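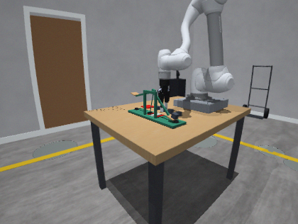 Slide 2: Where the water goes

Start with the bill. Most people in the room pay one and have never read past the total. The Nosard office used 3,340 gallons in May, and 2,157 of those went through the restrooms and kitchen. The rest was the garden.

Ask for a show of hands: who knows where their shutoff valve is? Wait for it.

Slide 3: Reading the meter

Explain the two dials. The small one moves even with a slow drip. Turn off every tap, write down the reading, come back in an hour. If the number has changed, there is a leak somewhere past the meter.

Mention that the meters on the Bahrami side of the street are in the basement and need a flashlight.

Slide 4: Toilets first

Food coloring in the tank, wait fifteen minutes, look in the bowl. Color in the bowl means a worn flapper. The part costs a few dollars and goes on without tools. At Trandutard we checked 139 toilets and replaced 84 flappers.

Skip the photo of the old flapper if time is short.

Slide 5: Outside

Sprinklers on Wednesday, before 7 a.m. Walk the line while it runs and look for soft ground. Check the hose bibs too. The Vosiris timer manual is on the back table, copies are free to take.

Slide 6: Questions

Somebody will ask about rain barrels. Local rules differ, so send them to the city website. If they ask about water pressure, the normal range is on the handout, page 2.

Collect the sign-in sheet before people leave.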